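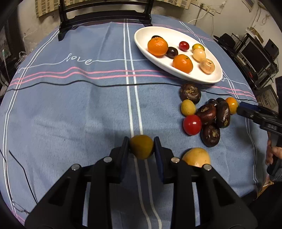

Temps de lecture : 2 minutes

Rapport d'avancement, février - atelier « Fruits de table », salle de Nundadthorpe

L'activité de tri et de dressage a repris comme prévu. Nous avons tenu 10 séances depuis le dernier rapport, dont 3 le dimanche. Chaque séance part du même matériel : une grande table nappée, un plat blanc ovale et des fruits et légumes mélangés. Les participants composent le plat, puis le vident et recommencent.

Le choix des produits a été élargi. Aux oranges et aux tomates s'ajoutent maintenant des pièces plus petites et plus foncées, qui obligent à revoir la disposition. Les petits fruits ronds roulent sur la nappe et prennent plus de temps à placer. Le rebord du plat les retient assez bien.

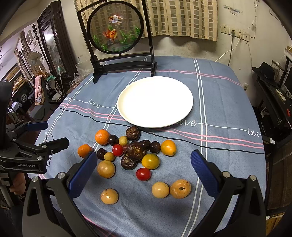

Le plat vide et les produits sur la nappe.

Les achats se font toujours chez Ruppert. La dépense s'élève à 300 euros pour la période, nappe comprise. Les tomates se gardent mal d'une séance à l'autre - nous en prenons désormais moins à la fois.

Reste à faire : un second plat de même taille, commandé chez Ollberg et pas encore livré, et la fiche de dressage, que Branislav Zelenák relit en ce moment. Les séances d'Undness commenceront une fois le plat reçu. Nous demandons que le solde de la ligne « petit matériel » soit reporté sur la période suivante.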